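FOR IMMEDIATE RELEASE

Hekine pauses case-handling cells after gripper fault, fix going out now

DROMURA, 04/10/2021 - Hekine has stopped all two-arm case-handling cells running the May control update. Reason: a grip-force fault that let one arm keep closing after it had been told to let go. No injuries. Two cases damaged, one set of fingers bent and replaced. Customers running the older software are not affected and can carry on as normal.

Details below. More to come as testing finishes.

What happened

The fault showed up at our Dromura test floor during latch work on hard-shell equipment cases. In this job one arm steadies the case and the other works the latch. The latch arm was sent an open command. It reported open. It was still squeezing. The steadying arm, told the latch was free, started its next move, and both arms ended up pulling on the same case.

The operator hit the stop button. Power to both arms dropped as it should and the case stayed on the table. The cell was locked out the same shift.

Engineers then ran the same sequence 55 times with nobody inside the marked area. The fault came back on 8 of those runs. It only appeared when both arms were working close together on one item, and only after a long run without a restart.

The cause

A timing error. The May update changed how often each gripper reports its finger position to the controller. Under heavy load the controller could read an old report and treat it as a new one. So the cell beleived the fingers were open when they were not.

The grippers themselves are sound. Rack, fingers, mounts - all checked, all within limits. The force limit also worked, and kept the squeeze below the level set in the cell's safety file. But the limit is a backstop. It should not have been needed, and we are treating this as a safety matter.

"We shipped an update that could tell an arm something false about the other arm," said Bheki Molefe, head of product safety at Hekine. "That is on us. The cells stay off until the fix has been through every test we have, plus the one we should have had in the first place."

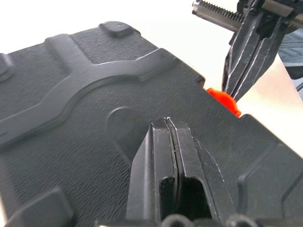

Can a cell be used with just one arm until the fix arrives?

Only with written clearance from Hekine support. The fault has not been seen in one-arm work, but the update is still on the controller, so please leave the cell off until we have gone through your setup with you.

What customers should do

Check the software screen on the controller. If it shows the May update, stop the cell, lock it out and call support. Do not try to roll back the software yourself, the position settings will be lost and the arms will need a full re-teach.

If a case is still held in the fingers, leave power off and use the hand release on the gripper mount. Keep hands clear of the latch side. Cases can shift when the second arm lets go.

Sites with latch work on the schedule should plan on doing it by hand for now. Support can help with staffing questions and with credit for lost hours.

The fix

Two parts. First, every finger report now carries a time stamp, and the controller throws out anything old. Second, neither arm may start a move near a shared item until the other arm's release has been confirmed twice. This makes the latch step slower. We are fine with that.

The fix is in testing at Dromura and at our partner Jundosach, who run the same cells on a different mix of cases. Kawaguchi, our outside test lab, is going over the stop-button records and will report seperately. Hekine will post that report in full.

Field engineers will install the fix in person. No remote installs this time. Sites with 5 or more cells go first, then everyone else in the order they called in. Each visit includes a finger check and a supervised test run before the cell is handed back.

"Call us even if your cell looks fine," said Anathi Magagula, who leads field service. "Looks fine is exactly how this one looked. We want to see the records from every site that had the update, good or bad."

Hekine builds two-arm work cells for packing, inspection and equipment handling.

Press contact: Hekine press office, Dromura
Customer contact: Hekine field service, ask for the gripper desk

- ends -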